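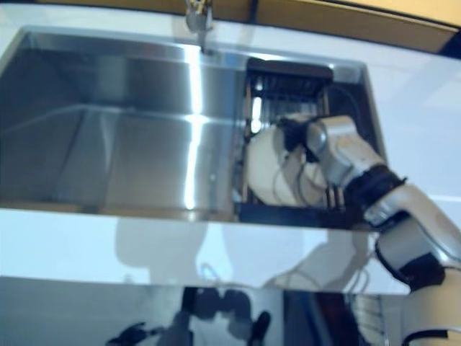
有读者在上一篇文章下面留言,问我为什么一直把苔藓的“根”写成假根,是不是词典查错了,因为在他的院子里,苔藓明明抓得很紧,用手拔的时候会带起一层土。

我先回答:词典没有查错,这个词就叫假根。不过他的问题问得很好,我自己刚开始看苔藓的时候,也是这样想的。抓得紧,当然就是有根。后来我读了一点书,才明白抓住地面和吸收水分是两件事。树的根两件事都做。苔藓的假根主要做第一件,它们是很细的丝,一列细胞连成一条,里面没有运输水的管道。大部分苔藓喝水是用整个身体喝的,尤其是叶子。

叶子这个词也要小心。严格地说,苔藓的叶子和树的叶子来源不同,所以有的书写“拟叶”,有的书就写“叶”。我两种都用过,同一篇里面还混着用,请大家原谅。中文不是我的母语,我写的时候常常跟着最后看的那本书走。

苔藓的叶片在多数种类里只有一层细胞厚(中间的那条肋除外)。我第一次知道这件事是在Nimdale,那时候我住在河边,离Randier旧石桥走路只要两分钟。桥的北面石头上长满了苔藓,夏天的下午是褐色的,卷起来,像已经死了。我带了一块回家,放在小碟子里,用滴管滴了一点水。不到一分钟,叶子就一片一片打开了,颜色也变绿。我当时非常吃惊,马上又去桥上拿了第二块,重新做了一次。

这种本领,中文叫“耐旱”还是“耐干燥”,我想了很久。耐旱的植物有很多,例如仙人掌,可是仙人掌的办法是把水存在身体里,不让它跑掉。桥上的苔藓完全不存水,它让水走,自己停下来,等水回来再继续活。所以我现在写“耐脱水”。英文的desiccation tolerance好像比较接近这个意思。如果有读者知道更准确的中文说法,请告诉我。

留言的读者还问,拔起来的时候那一层土是怎么回事。我的理解是这样:假根虽然细,但是非常多,它们和土粒缠在一起,而且苔藓是一丛一丛地长,下面老的部分慢慢变成褐色,也留在那里。所以您拔起来的东西里,有活的茎,有老的茎,有假根,也有土。如果把它在水里轻轻洗开,就可以一株一株分出来。洗的时候不要用水龙头直接冲,用一个碗就好,我冲坏过好几次。

分开以后,请用放大镜看。我用的是Prostier的折叠放大镜,不贵,螺丝容易松,我自己拧过很多回。看叶子的形状已经够了。要看细胞就必须用显微镜,我有一台旧的,是在Saraç的二手店里买的,只有一个物镜还清楚,目镜和它合起来是40倍。40倍看不到很多细节,可是可以看到叶子边上有没有小齿,也可以看到叶尖上透明的毛。墙上和屋顶上的苔藓很多都有这种毛,干的时候远看一片灰白。我读到的解释是它可以反射一部分阳光,也可以帮助收集露水。

下面说孢子体,这一部分我以前写得不好,借这个机会改一下。

春天的时候,苔藓上面会伸出细长的柄,柄的顶上有一个小瓶子一样的东西。很多人叫它“苔藓的花”,这个叫法好听,可是不对。苔藓不开花。小瓶子叫孢蒴,里面是孢子。下面绿色的部分叫配子体,上面的柄和孢蒴合起来叫孢子体,它们是两个世代,染色体的数目也不同:配子体每个细胞只有一套,孢子体有两套。孢子体一直站在配子体上面,大部分水和养分都从下面得到。我在去年的文章里写“孢子体寄生在母亲身上”,有一个读者批评我说“寄生”太重。我同意。年轻的孢子体是绿色的,自己也能做一点光合作用。“依附”应该更合适。

孢蒴成熟以后,盖子会掉下来,我们叫它蒴盖。盖子下面很多种类有一圈小齿,叫蒴齿。空气湿的时候和空气干的时候,蒴齿的位置会变,孢子就这样一点一点地出去。我在桌子上看过一次,对着孢蒴呼一口气,齿就动了。不同的种类动的方向不一样,有的是湿的时候关,有的相反,所以我不敢写一个规则。我那一次看的是墙藓,它的蒴齿很长,扭在一起像一根绳子。

精子要游泳才能到卵那里去,这是苔藓离不开水的另一个原因。它们有两条鞭毛,需要一层水膜,雨水或者露水都可以。距离看起来很短,几厘米,对它们却是很长的路。

我也想说说名字。全世界的藓类,书上的数字每本都不同,我不想在这里选一个。我自己的笔记里,从搬到Nimdale那一年到现在,写了900条记录,里面能确定名字的种类比我希望的少得多。很多条只写“真藓属,不确定”。真藓属对我来说特别难。银叶真藓是例外,它长在路边砖缝里,叶子上半部分没有叶绿素,所以是银色的,走路的时候低头就能认出来。我还有一个坏习惯,看到石头上有小垫子形状的,就先写紫萼藓,回家再改。改了几次以后,笔记很乱。

这位读者最后问,怎么把院子里的苔藓除掉。我不太会回答这个问题,我是想让它们多长一点的人。我只知道苔藓长得多的地方,常常是土被踩得硬、阳光少、排水慢的地方,草长不好,苔藓才来。用铁耙可以耙掉,条件不变的话还会回来。网上有一篇文章说酸性的土才长苔藓,撒石灰就可以解决,我不完全相信,因为Randier桥用的是石灰岩,上面的苔藓长得非常好。不同的种类喜欢不同的石头和土。

如果您愿意留下一个角落不耙,可以在雨后早上去看,最好蹲下来。我这里的九月刚开始下雨,桥北面已经全绿了。下一篇我想写地钱,它没有茎和叶的分别,是扁的一片,上面有小杯子,杯子里是可以长成新个体的胞芽。我需要先把图画好,可能会慢一点。

更正:上一篇里“蒴帽”和“蒴盖”我写反了一处,已经改过来。蒴帽是外面那顶像小帽子的膜,由配子体的组织变来,先掉;蒴盖是孢蒴自己的一部分,后掉。

这篇文章比较长,有2,000字,谢谢您看到这里。

九月 | 文:博主
打印本页 | 用电子邮件发送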